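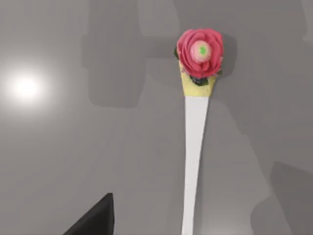 Pink rose with a yellow base and white handle

Lulbridge Community Garden and Kitchen Project
Progress report to the Rodrigues Fund
Mar 7, 2019
Prepared by Nikola Dimitrov, project coordinator

1. Where we are

This report covers the second period of the grant. The main work was the repair of the growing beds on the Pindthorpe side of the site, the start of the winter cooking classes, and the drainage job carried over from last year. The first two are finished or running as planned. The drainage is behind.

2. Growing beds

All 44 beds now have new edging and have been topped up with compost. The old edging had rotted along the north fence and we replaced more of it than we had budgeted for. The extra cost came out of the tools line, which was underspent. Beds have been assigned for the coming season and there is a short waiting list. Four beds are being kept for the elementary school, which will plant potatoes, peas and sunflowers when the ground warms up.

The rose border by the gate was pruned in the winter. Two of the older climbers did not come through the ice and have been taken out. We would like to replace them with something hardier and have asked the nursery for prices.

3. Drainage

The low corner near the shed still floods after heavy rain. Kindach dug the first trench in the fall and found an old clay pipe that was not on the site plan. Work stopped while the town checked whether the pipe was live. We have now been told in writing that it is not, and Kindach can remove it. They expect to be on site for three days. We have held back the final payment until the trench is filled and the path is put back.

The delay means the accessible path will not be open for the spring planting day as we had promised. Visitors who use wheelchairs will be able to come in by the side gate, and we will put signs on the street.

4. Cooking classes

Classes run on weekday evenings and use stored produce from the site: squash, onions, beets and dried beans. Attendance so far is 206 visits. The beginner class fills up first. The knife skills class was quieter and we have combined it with the soup class.
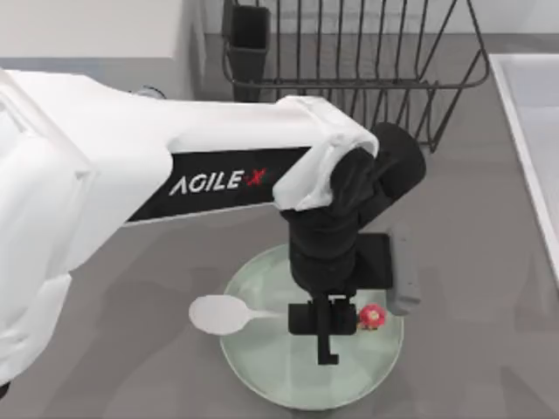 People have asked for a class on canning. We can offer one in August, when the tomatoes and beans come in, if we can buy a second pressure canner and a set of jars. The cost would fit inside the present kitchen budget and we are not asking for more money. We do need your approval to move the amount from printing to equipment, and a request form is attached.

The recipe cards have gone over well. They were translated into Spanish over the winter, and both versions are kept at the sign-in desk.

5. Spending

Spending is within the total approved. Edging and compost went over, tools and printing went under, and drainage is unspent apart from the first invoice. The full table and receipts are in the attached file.

6. Next period

Finish the drainage and the path. Hold the spring planting day. Get the school beds started. Repair the shed door, which no longer closes. Agree on dates for the canning class once we hear from you about the transfer.

Please send any questions to Nikola Dimitrov at the project office.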